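This website uses cookies to improve your experience. By continuing to browse you agree to our use of cookies. Accept all | Manage preferences

SECTION 5. THE STARRY NIGHT BOX: PLACING, TURNING, CLEANING AND PUTTING AWAY

Revised 14/11/2023 by Nigel Greenwood. Replaces the single sheet that used to come folded inside the box.

5.1 Before you start

The old sheet claimed that the printed top was "virtually indestructible" and would "keep its gallery brilliance for a lifetime". I would ignore both. It is a rigid panel with a printed picture on it, and a printed picture can be scratched, scuffed, stained and faded like any other. Treat it decently and it should stay looking good for years. I can't promise more than that and I doubt whether anyone else can.

This section covers the box with the Van Gogh top and the teal side, stock number 2461. If yours has a different picture the steps are the same, but the notes on which way round it goes (5.3) will be no use to you.

You will need:

- a table or shelf deep enough to take the whole box
- a soft cloth, dry
- a second soft cloth, for dampening
- a piece of felt or similar plain fabric, larger than the box

The Clisow polishing kit is offered on the order form as a "recommended extra". Rosário Amaral and I tried one on an old panel in the Brererham workroom and neither of us could tell the polished half from the half done with a damp cloth. Save your money.

5.2 Putting the box down

1. Clear the spot first. Grit is the enemy, and you will not see it.

2. Wipe the surface with the dry cloth, then run the flat of your hand over it. If you can feel anything, wipe it again.

3. Lay the fabric down and smooth it out. It should be flat under the whole of the base, with no fold or seam beneath a corner.

4. Pick the box up with both hands, one on each side, low down. Don't grip it by the printed panel.

5. Lower one long edge on to the fabric, then let the rest down after it. Take your fingers out last.

6. Check that it sits level. Press lightly on each corner in turn. If it rocks, the trouble is nearly always the table.

NOTE. You may read elsewhere that the fabric must be wool. I have seen no difference between wool felt and the cheap sort. Colour is your own affair, though a strong red or navy can bleed if it gets damp, and I wouldn't put one under anything I cared about. Plain grey is the safe choice and it doesn't show the dust quite so cruelly as black does.

CAUTION. Do not drag the box over the fabric to straighten it. Lift it and set it down again. Dragging rucks the cloth up at the leading edge and you will be back at step 3.

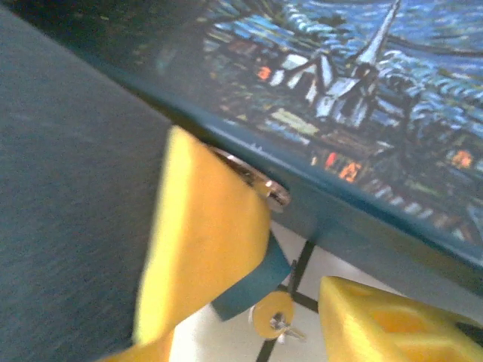 5.3 Which way round?

More letters come in about this than about anything else, and I am still not sure it deserves a section. People want the picture the right way up for whoever is sitting in front of it. Fair enough. Use the church as your guide.

1. Stand where you will normally stand or sit.

2. Find the steeple. It is tall and narrow and comes to a sharp point, with the houses grouped beside it.

3. Turn the box until the point of the steeple faces away from you. The swirling sky should now be on the far side.

4. Check the cypress. That is the great dark shape, and it should be on your left. If it is on your right you are looking at the picture from the wrong side of the table.

5. Step back and look at the box, not at the picture. The straight edges should run with the edges of the table. The brushwork curls in every direction and it is surprisingly easy to line the box up by some hill or cloud and end up crooked.

NOTE. The sheet also said that the picture should be "aligned to the window to awaken the blues". I asked what this meant and never got an answer I could follow. What I can say is that a window straight opposite you gives a glare across the top, and with the glare on it you lose most of the dark parts. Moving the box a little to one side is usually enough.

CAUTION. Keep it out of full sun. The Stullo leaflet says their prints are "sun-safe". It does not say for how long, or in what sort of sun, or compared with what. Until it does, I would assume the blues will go first and act accordingly.

5.4 Checking the edges

Most of the damage I see is at the edges of the panel. The middle of the print gets all the attention and hardly ever needs it. Do this check when the box first arrives and again whenever it has been moved any distance.

1. Take the box to a good light. A lamp held low to one side is better than a ceiling light, which flattens everything.

2. Look along each cut edge with your eye close to it. A thin line, slightly lighter than the picture, is simply the thickness of the panel. Leave it alone.

3. Look for places where the line widens, furs up or turns dark. Widening can mean that the print is starting to lift. Dark patches are usually dirt from hands.

4. Run a fingertip along the edge, lightly, in one direction only. You are feeling for a snag.

5. Look at the corners last and take longest over them.

6. Write down what you found. A line in a notebook will do: the place, the size, and whether it has grown since last time. Without that you will be guessing every time, and people who guess always think it has got worse.

CAUTION. Do not colour in a pale edge with felt pen. I know it is suggested in a good many places. The ink creeps under the print and shows as a stain along the border, and there is no getting it out again.

CAUTION. Do not pick at it.
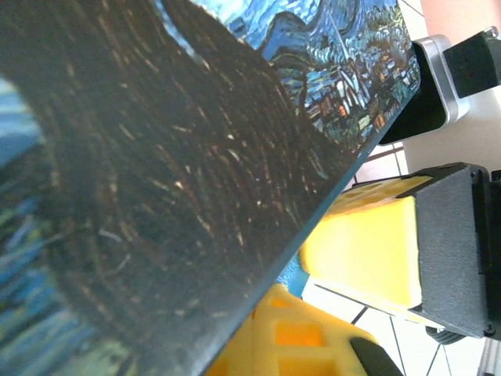 Fig. 2. The dark cypress on the printed panel, with the thin, slightly lighter line of the cut edge.

If you do find a lifted place, the old advice was to run a little glue under it with a pin. Sometimes this works. I have also seen it make a hard ridge that caught on the next cloth and tore a strip off, which was a good deal worse than what was there before. For anything shorter than a fingernail my advice is to note it and leave it. For anything longer, write to us before you open the glue.

5.5 Cleaning the print

1. Dust first, with the dry cloth. Start in the middle and work outwards. Shake the cloth out now and then.

2. Look at it again. Quite often you can stop here.

3. If there is a mark, dampen the second cloth with plain water and wring it until you can't get another drop out of it.

4. Wipe the mark with one light stroke, then dry it at once. Repeat if needed. Stay clear of the cut edges, where water can get in.

5. Do the sides of the box last, as they pick up most of the finger marks. A smooth teal band shows grease plainly, far more so than the busy picture on top, and some owners will swear the top is clean when it is every bit as bad. Tilt your head and look across it.

NOTE. People do try to clean off parts of the picture. The small orange and yellow patches among the houses are lit windows. The short pale streaks running through the dark tree are brushstrokes and they are meant to be there. I mention it only after receiving 2 letters complaining of "scratches all over the tree", and in neither case was there a scratch to be found.

CAUTION. No furniture polish, no window spray, no vinegar, no baby wipes. Pilkington of Clisow used to print a chart of which household cleaners were suitable for which finish. I have the chart. It gives no sign that anyone tested a single one of them.

5.6 Putting it away

1. Clean and dry the box as above and leave it in the open until the next day.

2. Wrap it in clean fabric or plain paper. Newspaper marks.

3. Lay it flat with the picture uppermost.

4. Put nothing on top of it. "Just a few magazines" is something, and so is a cat.

5. Keep it off a stone or concrete floor, and away from radiators and outside walls.

6. Label the wrapping on the side, where it can be read without lifting anything.

The question of the little sachets comes up each December, when boxes go into lofts to make room for other things. Do they help? In a sealed tub, perhaps a little. In an open loft I can't see how one small sachet is supposed to dry out a whole roof space. A better plan is not to use the loft. The bottom of a wardrobe is dull but steady.

5.7 If something goes wrong

The box rocks. See 5.2, step 6. Try it on a different table before you blame the base.

The picture looks dull. Dust it. Then look at it in daylight. If it still looks dull, compare it with a spot that has been kept covered, should there be one. If the two match, it hasn't faded and you have probably changed your light bulbs.

The picture looks blurred. Look at it from closer to. It is made up of short thick strokes and was never going to look crisp. If the edges of the strokes appear doubled all over, that is a printing fault and we would like to see it.

There is a smell. New boxes can smell for a few days. Leave it in an airy room. Don't spray anything.

The print is lifting. See 5.4.

Questions go to Rosário Amaral at the Brererham workroom, quoting the stock number. Please say what you have already tried, including the things this section told you not to. The list of spare fabric sizes is on page 17.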